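Teleoperierte Demos am Gemüsestand aufnehmen - so mache ich das

Ich werde immer wieder gefragt, wie wir bei Skumico unsere Greifdaten einfahren, also schreib ich's mal auf! Ihr braucht einen zweiarmigen Roboter, einen Korb und ein Regal mit Fächern. Zuerst drückt ihr dem rechten Arm den Korb in den Greifer, der linke pickt. Dann von oben anfahren, kurz über dem Haufen stehen bleiben und erst danach zugreifen. Diese kleine Pause hilft dem Modell beim Lernen enorm.

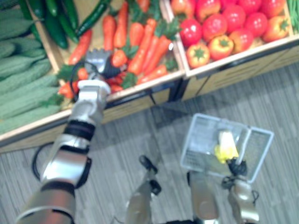
Linker Greifer über den Möhren, rechts der Korb

Pro Gemüsesorte nehme ich 60 Durchläufe auf, Mirjana Stoyanova macht lieber 200 (die hat mehr Geduld als ich). Wichtig: Startposition variieren! Fahrt auch mal ein Stück vom Stand weg und nehmt von dort auf, mit viel Boden im Kopfkamerabild. Sonst lernt die Policy nur den einen Blickwinkel.

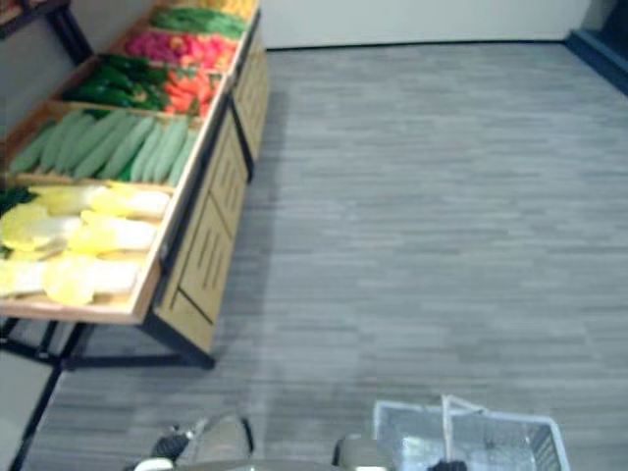

Zuletzt geändert: 17. Juni 2023

Beim Training lasse ich 10 Durchläufe als Test weg und starte dann mit 400 Epochen. Greift der Arm später ständig daneben, schaut euch erst die Aufnahmen an - bei mir waren im Mai die Zeitstempel der beiden Arme verschoben, da hab ich ewig am Netz herumgeschraubt. Das Skript zum Abgleichen liegt im Ordner Penthorpe.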